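Dec 21, 2020

The Kincaid fault report blames the gripper. I read it twice and I think it blames the wrong part.

In August a Prikosel arm unloading a washer closed on a garment and the door gasket together, then pulled. The wrist torque limit tripped at 58 newton-meters, after the rubber had torn. Reginald Ruiz-Ortega, who wrote the report, recommends softer fingertips. Softer fingertips would have held the gasket just as well.

The fault is in the retract motion. The controller checks for contact on the way in and assumes that whatever it holds on the way out is laundry. Inside a dark drum, with navy cloth against a black background, the camera cannot confirm that.

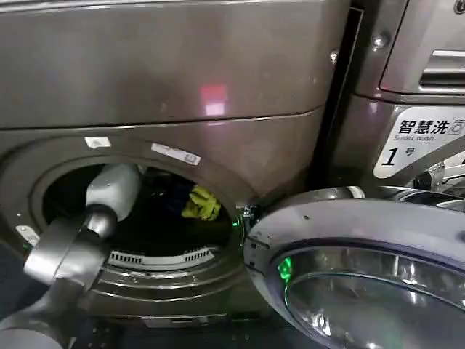

A short test pull would settle it. Move back 7 millimeters, read the wrist force, and compare it with the force expected from loose cloth. A gasket resists early and steeply – fabric does not. Dexter Kowalczyk proposed this check at Prondeteck and was told it added 300 milliseconds per grasp. A torn gasket costs far more than that, and a machine with a torn gasket leaks onto a floor where people walk.

The torque limit should also come down during retraction. It was set for lifting, and lifting is a different job.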